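I've put off writing this for six months, mostly out of a wish to be fair, and partly because I kept changing my mind. The Flekholm is a pedestal dining table from Vetance. We paid £379 for it in their July sale and it replaced a big farmhouse thing that had come with us through three houses and no longer fitted in any part of this one.

## Getting it home

Delivery to Sovosthorpe is always a bit of an adventure (the lane is narrow and the satnav gives up by the church), but the driver rang ahead and was very patient about it. The table comes in two boxes, and the one with the top in it is seriously heavy, so do have a second pair of hands ready. We didn't, and spent a good while shuffling it down the hall on an old blanket.

Putting it together took the best part of an evening. There are six bolts, all the same length, which I thought was kind of them, and the drawings are clear enough once you notice that step four is printed upside down. Tighten everything loosely first and then go round again at the end. I did mine up hard as I went and had to undo the lot.

## Living with it

The great joy of a pedestal is that you can put a chair wherever you like! At the old table somebody always ended up straddling a leg, usually me, and now we can squeeze in an extra person at Christmas without any fuss.
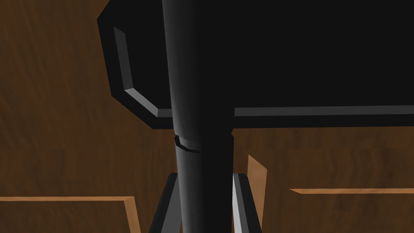
Wobble was my big worry, having grown up with a pedestal table that tipped if you leant on it to stand up. This one is much better than that. There's a faint sway if you're sawing away at a crusty loaf – I'd call it noticeable and leave it there – but it has never spilt anyone's tea. Our floor is old and far from level, so the screw-in feet have earned their keep.

Cleaning is easy with a damp cloth, although fingerprints do show in the morning sun and I've given up chasing them. I did look at the Didenko before buying, which is a lovelier piece of furniture altogether, but it was over 1,000 pounds and I couldn't have relaxed near it with a glass of red wine.

## Grumbles

The spare felt pads were missing from our box. Vetance sent more without any argument, though it took two emails. I'd also like it a touch taller, as my knees are long and our chairs are high, so measure yours first.

Would I buy it again? Yes, at the sale price, and I'd probably think about it for a week at the full one. Four stars from me.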